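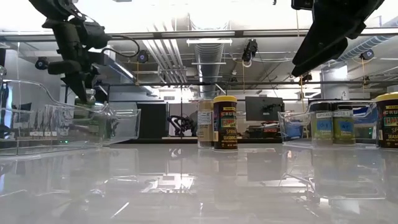 Seasoning containers between two clear plastic bins. The jars in the bin at right carry labels on blue tape.

Bin sorting of seasonings is a way of storing dried spices, herbs and spice mixtures in which the small containers are not put directly on a shelf but are kept in groups inside larger open bins. It is used in homes and in teaching kitchens, and also in small shops where spices are sold by weight. The method is also called spice binning, or in older kitchen manuals simply "boxing the spices."

Description

A bin for this purpose is open at the top and large enough to take several containers standing next to each other. Clear plastic is the most usual material today, as the contents can be read through the wall. Some bins have a rim that dips on one side, which makes it easier to take out a short jar with the fingers. Metal boxes and baskets were more common before, and they are still found in kitchens where the bins stand near the stove.

The containers themselves are of many kinds. Purchased seasonings come with a printed label and often a colored lid. Refilled jars need a label made by hand, and for this many cooks use a piece of colored tape, which can be removed when the contents change. The name is written on the side of the jar if the bin is clear, and on the lid if it is not.
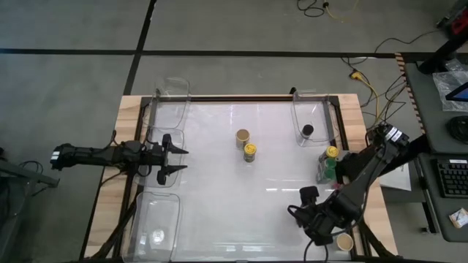 Clear bins at the corners and along the left side of a worktable, with two small containers still in the middle.

Procedure

Sorting normally begins with empty bins placed at the edges of a table, so that the center stays open as a working surface. All containers are taken from the cupboard and brought to the center. Each one is then opened, smelled and closed again, and the ones that have lost their smell are put aside. The remaining containers go to the bins one by one.

There is no general rule for the groups. The teaching kitchen of the Eludard cooking school uses a division by moment of use: whole spices that go in the pot first, ground spices that are added during cooking, and herbs and mixtures for the end. Its storeroom holds 30 bins, and they are sorted again each August before the courses start. Other kitchens prefer to divide by dish, or by alphabet. The alphabetical order is easy to learn but it separates things which are often used together, for example cumin and turmeric.

A bin should not be filled completely. One free place is left in each, so that a container can be moved forward without lifting out its neighbors.

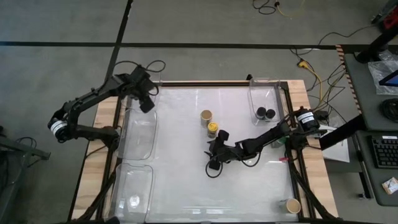
Color coding is a variant in which the color of the container, and not a written name, shows the group. It is useful when several persons work in one kitchen and do not all read the same language. The pieces may be jars with colored lids or plain cups, the latter being used for portions already measured for one day. During the sorting, pieces of one color are brought together in one bin, as with the two black cups side by side near the far right corner of the table, while the tan and yellow ones stand outside the bins. The weak point of the system is the small number of colors that can be told apart in poor light.

Commercial products

The Cestar bin was sold in 3 sizes, of which the largest had a capacity of 900 milliliters. It had a flat base and could be stacked when empty. A first series of 1,000 pieces was made for shops, and a version with a lid came later but was withdrawn.

See also

Spice rack
Pantry
Kitchen labeling
Mise en place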